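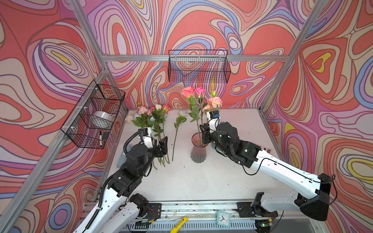
Project report, 8/13/04
Syafiqah Osman, with Nizar Chamoun (second reader)

# How often is a rumor site right?

## Why I picked this

Wattimena is a news and rumor site for people who follow one computer company, Zirngate. It posts several times a day. Some of what it posts is ordinary news, such as press releases with the adjectives left in, but most of its readers come for the rumors. On the forum attached to the site you regularly see the claim that Wattimena is "usually right." I read it daily for two years before it occurred to me to ask who had checked.

My proposal said I would measure the accuracy of the site. I would now word that more carefully. What I measured is how many of its rumor items say anything that could be wrong, and how many of those came out right. The first question took up more of the project than I planned, and I think it is the better one.

## What I collected

I took the most recent 200 items the site had filed under "Rumor" as of the end of June, leaving out anything less than six months old so the predictions had time to come true. Items are archived by month and I saved each page to disk, because Wattimena edits old posts without marking the changes. I know this from comparing two saved copies of the same item on the Unus, Zirngate's small desktop machine. The first copy says the Unus "will ship with" a larger hard drive. The second says it "could ship with" one. The time stamp on the two pages is the same.

I can't say how common this is. I only had that pair because a friend on my hall had printed the page out. It does mean my numbers are for the archive as it stands now, and if there is a bias it most likely favors the site.

## Sorting the items

An item counted as checkable if it met both of these:

- it named a product, a feature, a price or a deal
- it gave some date or event by which the thing should happen, even a loose one like "before the fall"

Of the 200 items, 90 were checkable. The rest were of the "sources hint at big changes" kind, or they named a product and put no time on it at all. A rumor that Zirngate is "working on" a new display can never be wrong. Every company that sells displays is working on a new display.

Nizar sorted the same items without seeing my sheet. We disagreed mostly over the word "soon." He wanted to allow it as a date. I did not, and the main count uses my rule. His argument was that readers take "soon" to mean a few weeks and the site knows they do, so the site should be held to it. I have come around to this a little, but changing the rule after seeing the results seemed worse than keeping a rule that is slightly too strict.

## Results

| | Items |
|---|---|
| Collected | 200 |
| Checkable | 90 |
| Came true in some form | 21 |
| Came true in full, by the date given | 6 |

"In some form" is generous. If the site said a new Unus would come in two colors with a faster processor, and a new Unus came out with the faster processor in the old color, I gave it the point.

The six full hits deserve a closer look. Four of them were posted in the last days before a Zirngate event, when dealers had already been sent their new price sheets. I don't count that as nothing, since somebody had to get hold of a price sheet. It is still a different skill from knowing the company's plans. One was a prediction that Zirngate would hold an event in the same month it had held one the year before. That leaves one item, on the end of the old keyboard connector, that was early and specific and correct. It had four replies on the forum.

### The Rarkbridge story

The item that got the most attention in my sample was the claim that Zirngate would buy Rarkbridge, a maker of networking cards. It ran as a single item first and then came back in different versions. In each new version the earlier post was cited as a source ("as we first reported"), so that by the end the story looked as if it had several legs to stand on. I traced the links back as far as I could and they all end at the same anonymous email.

There was no purchase. Rarkbridge and Zirngate did announce that Rarkbridge cards would be sold in Zirngate's online store, and Wattimena's headline that day was "Rarkbridge Deal Confirmed." I scored this as a miss. Nizar scored it as a miss also and wrote a word next to it that I have left out of the report.

## What the site says about itself

I wrote to the editor's address twice and got one answer, which said that plans change inside companies and that a rumor can be true when it is posted and false later. That may be so. It is also an explanation that fits every miss equally well, and I don't see how a reader would ever test it. If the site wanted to be believed on this point it could go back to its old items and say which ones it thinks were true at the time. There is no such page.

To be fair to Wattimena, the word "Rumor" is printed at the top of every item. The site doesn't claim a success rate. Its readers make that claim, and the site has no reason to correct them.

## Problems with my own work

I should be as hard on this as I was on the site.

1. I used one site. I have no idea whether Wattimena is better or worse than others of its kind, and the report should not be quoted as if it says so.
2. I had no baseline. A person who just guessed "faster, a little cheaper, next event" every time might do as well as the site did. I meant to test this by having classmates make predictions, but they would have known how things came out.
3. Whether something came true was checked against Zirngate's own press releases. Those are not neutral either. In one case the company announced a product as "available today" and its own store listed a wait of several weeks. I went with the announcement date throughout.
4. The six-month cutoff may be too short for acquisitions, which can take longer than a new model of computer.

Point 2 bothers me the most. Without it the 21 is hard to read as high or low. My first draft called it "poor," and Nizar asked me "poor compared to what?" I didn't have an answer, so the word came out.

## What I would do next

Save the pages on the day they are posted. With two sets of copies it would be possible to count the edits properly and see whether the wording gets softer after a prediction fails. From the Unus page I suspect it does, but one page is one page.

I would also score the forum. Some of the regulars make predictions of their own in the replies, with dates, and nothing there can be edited after the first hour.

The scoring sheet and the list of items are on the disk handed in with this report. Items where Nizar and I disagreed have both scores, with mine in the left column.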